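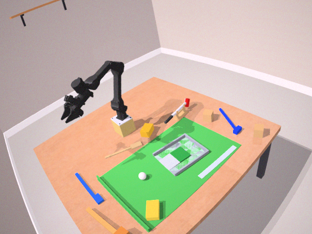 Week 2: Writing a website brief for a clinic

Posted Jan 15, 2026 by Deisy Tello
Print | E-mail this page
3 comments

Okay, so last week we talked about who visits a healthcare site, and I promised we'd get to the brief. I love briefs. I know that makes me strange. I spent six years on the agency side before I started teaching this course, and I can usually tell from the first page of a brief how the whole job is going to go.

We'll use the Bincombe clinic again as our running case. It's a small practice with two doctors, a physical therapist and a front desk that never stops ringing. Their old site had 223 pages (yes, really) and most of them were news items about holiday hours. Lorraine Ackroyd, the practice manager, wanted "something cleaner." That was the entire brief!

So what do you do with "something cleaner"? You ask what people call the front desk about. Lorraine kept a tally for us through August, and out of 405 calls the big ones were directions, refills and "do you take my insurance." Now you've got something to design for. Write that at the top of your brief, before colors, before logos, before anybody mentions a competitor's site they like.

What goes in

Keep it to two pages. I mean it, I stop reading at the bottom of page two.

- Who the site is for, in plain words. "Patients" is too wide. "Parents booking a same-day visit from a phone" is good.
- The jobs those people come to do, most common first.
- Who signs off on the text. In a clinic that's often a doctor, and doctors are busy, so put a name and a turnaround time next to it.
- What already exists and who owns it: domain, photos, booking software, mailing list.
- Budget and launch date. Clients hate giving you a number. Ask anyway.

A word about medical copy

You are not the clinician. If the old page says a treatment "cures" something, flag it and send it back, don't quietly polish it. Santosh Bansal is coming in to talk about review and privacy, so save your form questions for him. (He'll want to know where the contact form sends its data. Have an answer ready.)

Same goes for testimonials. Get permission in writing, and keep it somewhere you can find it again.

For next time

Read the Stekton and Pundale briefs in the course folder. One of them led to a site I'm still proud of and the other one went through four home pages before launch. Come ready to tell me which is which, and mark the sentence that gave it away.

Then write your own brief for Bincombe. Work in pairs if you like, but hand in one each. Octavian Văduva has office hours before class and he's much kinder about first drafts than I am, so go see him if you get stuck on the audience section. Most people do.

Share this page (2)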